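This site uses cookies to keep you logged in. By browsing the forum you agree to this. [Accept] [Settings]

Hobby & Small Shop Automation > Learning from Demonstration

Wrist view only, garment task: how many demos before I lose my mind?

Posted in June by tinsnips_mcgee

I have 144 demonstrations of a folding task on white tabletop, recorded by me, driving the arm by hand, over more evenings than I care to admit to my family. The policy trained on them can reach for a garment with great confidence. It then closes on the tabletop next to the garment, with equal confidence, lifts nothing, and folds the nothing very neatly.

Setup is one arm, one small camera at the wrist, no overhead view. Software is Flolonetti for recording and a stock imitation policy for training. Same start pose every time.

Before I record another big batch, is the answer more demos, or have I been collecting the wrong ones? Please be gentle, or at least be quick.

---

gantryman

More demos. Next question.

Okay, a longer answer. 144 is a fine number for picking up a block. Cloth has more ways of lying on a table than you have evenings. I wouldn't start complaining until you've doubled it.

---

pellet_and_sprue

Disagree with gantryman, as is tradition.

If the arm always starts in the same pose and you always drop the garment in the same general area, then doubling it gets you the same recording twice. Your policy has learned where your hand usually goes. It's barely looking at the cloth. Try this: cover the camera and run it. If it makes the same move, there's your problem.

---

tinsnips_mcgee

Covered the camera. Same move. Possibly a slightly better one.

I'm going to go sit in the yard.

---

gantryman

I'll accept that this is a point for pellet.

---

loosebelt

Been there, with socks. What fixed mine was boring. I moved the start pose every single time, by an amount that annoyed me, and I stopped tidying the sock before each take. We all pat the cloth into a nice shape before recording. You don't notice yourself doing it. Then the robot meets a sock that hasn't been patted and has no idea what it's looking at.

Also, what does your Flolonetti setting say for trimming? The default chops off the start of each recording until the arm moves. If you sit still for a moment and look at the cloth before you go, all of that goes in the trash. Which may be fine! But know that it's happening.

---

tinsnips_mcgee

Trimming was on. I pat the cloth. I pat it like a dog. I feel very seen and I don't like it.

---

Kettle_Logic

Unpopular view: get a second camera. You people will do anything to avoid buying a second camera. With a wrist view, the gripper is in your face for the whole episode and the cloth slides out of the picture right when you need it. I put a Saveck on a pole over the table and half my grasp misses went away that afternoon.

---

pellet_and_sprue

And when somebody bumps the pole?

---

Kettle_Logic

Then I put the pole back.

---

pellet_and_sprue

To the same place?

---

Kettle_Logic

To a place.

---

gantryman

This is why I come here.

For what it's worth, the wrist view is fine for cloth if the demos include approaches that go wrong and get corrected. A policy that has only ever watched perfect approaches has never been a little to the left before. Drive it to the wrong spot on purpose, then fix it and continue. Don't save the part where you drive it wrong, only the part where you recover. I do 2 of those for every 3 clean ones. That ratio comes from no paper, I just got bored at that point.

---

tinsnips_mcgee

That I can do. Going wrong is my core skill.

What about where I'm looking at the cloth from? When I come in low, the gripper fills the lower half and the cloth is squashed along the top. I've been throwing those takes out because they look terrible.

---

loosebelt

Stop throwing those out. The robot is going to see that view whether you like it or not. If every ugly approach gets deleted, then the first time it comes in low it's in a country where it doesn't speak the language.

---

Kettle_Logic

Or, and hear me out, a pole.

---

threadcount_zero

Lurker, first post. I went through a Prodix arm and a box of kids' clothes last winter doing this exact thing, so I'll write down the routine I ended up with. Disagree with any of it, I'm sure you will.

1. Throw the garment down. Don't place it. If you catch yourself smoothing a sleeve, pick it up and throw it again.

2. Move the arm somewhere new before you hit record. High, low, off to one side. I kept a sticky note with 5 start positions and then ignored it, and ignoring it worked better.

3. Look at what the wrist camera sees before you move, and ask if you could find an edge from that view alone. Keep it even when it's awkward. A typical keeper from my set, with the fingers aimed at the gap between two lobes of green cloth and no fabric between the tips: 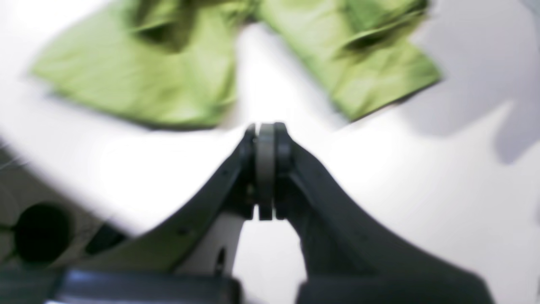 4. Go for an edge you can see. If you steer by looking over at the real table, you're using information the policy will never get. I hung a towel between me and the arm and drove off the screen. My first several takes were a disgrace.

5. Mix up the lighting. A bright white table washes out, and soft shadows start to look like cloth. I ran some takes with the blinds open and some with a lamp, and left the failures out only when I had dropped the garment on the floor.

6. Write one line per take saying what the cloth looked like at the start. It takes no time and you will thank yourself when you find out that almost all of them say "sleeves toward the window."

---

pellet_and_sprue

The towel is the best advice in this thread and I'm angry I didn't say it.

On your picture, though, I'd argue. I wouldn't want many starts pointed at bare table between two bits of cloth. Isn't that how tinsnips got a robot that folds nothing?

---

threadcount_zero

The opposite, I'd say. If the demo starts pointed at bare table and then moves over to the cloth, it learns that bare table means go find the cloth. His never had to go find anything.

---

pellet_and_sprue

Hm. Fine if you move before closing. I'd still cap them.

---

gantryman

Cap them at what?

---

pellet_and_sprue

At fewer than you'd do.

---

bhardwaj_owner

Does any of this carry over to the Bhardwaj gripper? Mine has wide pads and I can hardly see past them.

---

loosebelt

Tilt the camera up if the mount lets you, and then for the love of everything re-record, don't mix the old angle in with the new one. I mixed mine. I got a robot with opinions about both.

---

tinsnips_mcgee

Update. Trimming off, towel up, new start pose every take, no patting. Recorded a fresh batch and trained overnight with none of the old ones in it. It now goes to the cloth wherever I throw it, and grabs it more often than not. With the camera covered it just hovers there looking lost, and I have never been so proud.

It can't fold anything yet. It picks the shirt up and holds it.

---

Kettle_Logic

A pole would hold it too.

---

Log in or register to reply to this thread.

Contact us | Terms and rules | Privacy | Back to top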